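Ticket : le planificateur refuse les prises près de la paroi centrale du bac
Projet : Tivska / module de préhension
Ouvert par : Rochelle Tapsell
Assigné à : Jaime Teixeira
En copie : Petro Panasiuk, Banafsheh Shokri
Statut : résolu, un point reste ouvert

Rochelle Tapsell, message initial

Bonjour Jaime, bon, je craque, j'ouvre un ticket ! Depuis que je suis passée sur la nouvelle branche du planificateur, le bras ne veut plus rien prendre dès que l'objet est un peu près de la séparation du bac. La perception voit l'objet, le score est bon, la prise est proposée, et là le planificateur me renvoie « no valid IK within clearance » et passe à l'objet suivant. S'il n'y a plus d'objet suivant, il boucle. J'ai laissé tourner 200 tentatives pour avoir de quoi discuter, et les refus sont tous du même côté, le long de la paroi. Au milieu du compartiment, aucun souci, il prend comme avant.

Ce que j'ai déjà essayé :
- redémarrer le nœud de planification (oui, je sais, mais il fallait bien commencer quelque part)
- recharger la calibration caméra-bras de la semaine dernière
- vider le cache de la scène de collision
- revenir à l'ancienne branche : tout remarche

Donc a priori ce n'est ni la caméra ni le bras. Je te mets les logs dans le dossier partagé, sous Nouri/refus_paroi.

Jaime Teixeira

Salut Rochelle, merci pour le retour à l'ancienne branche, ça me fait gagner un temps fou. J'ai ouvert les logs et j'ai un premier suspect : la marge de sécurité autour des parois. Avant, elle était dans le fichier de la cellule, maintenant elle est lue dans le profil de la pince. Tu peux me copier ce que te donne la commande de dump des paramètres ? Il me faut surtout clearance_static et clearance_object.

Rochelle Tapsell

Alors :

clearance_static: 40
clearance_object: 3
units: mm

Quarante millimètres ! Pas étonnant qu'il ait peur de tout. Chez nous c'était 3 pour les deux. Je n'ai jamais mis cette valeur, promis.

Jaime Teixeira

Non, c'est moi, enfin c'est le profil par défaut de Radunine, que j'ai repris tel quel en fusionnant. Chez eux la pince travaille au-dessus d'un convoyeur, ils ont de la place. Mets 3 dans ton fichier local, relance, et dis-moi. Attention, il faut relancer le serveur de paramètres aussi, sinon il garde l'ancienne valeur en mémoire et tu vas t'arracher les cheveux.

Rochelle Tapsell

Relancé (les deux). Il y a du mieux, il accepte maintenant les objets à plat contre la paroi quand la pince arrive droit. Par contre, dès que la prise est un peu tournée, il refuse encore, et cette fois le message est différent : « collision: finger_link / bin_divider ». J'ai affiché la scène de collision dans le visualiseur et je crois que j'ai compris, mais je préfère que tu regardes avant que je raconte des bêtises. La paroi du milieu est modélisée comme une boîte bien verticale et bien épaisse. Or la vraie est inclinée.

Petro Panasiuk

Je me permets de passer par là : oui, la boîte verticale, c'est moi. J'avais fait au plus simple pour la démo Honlow et j'avais laissé un TODO dans le fichier, que personne n'a lu, moi compris. J'avais pris l'épaisseur totale au pied et en haut, donc le volume fantôme mange une bonne bande du compartiment. Avec l'ancienne branche ça passait parce que le test de collision des doigts était désactivé pendant la descente finale. Jaime l'a réactivé, il a bien fait.

Jaime Teixeira

Ah voilà, donc 2 bugs qui se cachaient l'un derrière l'autre. Petro, tu peux nous faire un maillage de la séparation avec la pente ? Pas besoin des détails, juste le panneau. Rochelle, en attendant, ne désactive surtout pas le test des doigts, je préfère un refus de trop à un doigt tordu.

Petro Panasiuk

Maillage poussé sur la branche fix/divider_mesh. J'ai pris la pente sur le plan et je l'ai recalée sur le nuage de points. Il faut supprimer l'ancienne primitive à la main dans le fichier de scène, sinon vous aurez les deux superposées.

Rochelle Tapsell

J'ai évidemment oublié de supprimer l'ancienne primitive, j'ai passé une demi-heure à insulter le nouveau maillage, pardon Petro ! Une fois la boîte enlevée, c'est le jour et la nuit. J'ai remis des objets pénibles dans le compartiment : le peigne orange-rouge, le pinceau, la grande cuillère rouge et la violette qui se croisent, plus des petites choses près de la paroi. Le planificateur propose des prises tournées sur la violette, et le doigt a le droit de descendre dans le compartiment sans que tout se mette en erreur. 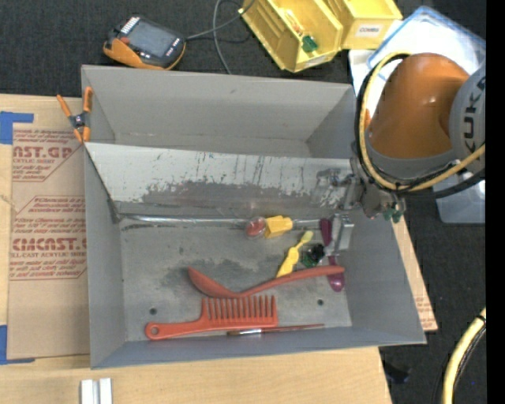

Reste un truc qui me chiffonne, c'est l'ordre des prises. Quand deux objets se chevauchent, il choisit celui qui a le meilleur score de perception, sans regarder lequel est dessus. Pour les cuillères, c'est la violette qui gagne à chaque fois alors que le manche de la rouge passe par-dessus. Ce n'est pas le sujet du ticket, je sais, mais si quelqu'un a une idée je prends.

Banafsheh Shokri

Coucou, côté perception on a déjà un ordre de profondeur par masque, il est juste perdu au moment où on publie la liste des prises. Je peux ajouter un champ « occluded_by » au message, et Jaime n'aurait plus qu'à pénaliser les objets qui ont quelque chose sur eux. Ça veut dire recompiler les messages des deux côtés, par contre, donc je ne le glisse pas dans ce correctif. Vous m'ouvrez un ticket à part ?

Jaime Teixeira

Ticket à part, oui, je le crée et je te l'assigne. Pour celui-ci, j'ai fusionné le maillage de Petro, et clearance_static repasse dans le fichier de la cellule, avec un avertissement au démarrage si le profil de la pince essaie de l'écraser. Rochelle, tu peux supprimer ta surcharge locale.

Rochelle Tapsell

Surcharge supprimée, l'avertissement s'affiche bien quand je charge exprès le profil Radunine, et les prises le long de la paroi passent. Pour moi c'est bon, tu peux fermer ! Je garde le point sur l'ordre des prises dans le statut jusqu'à ce que le ticket de Banafsheh soit lié.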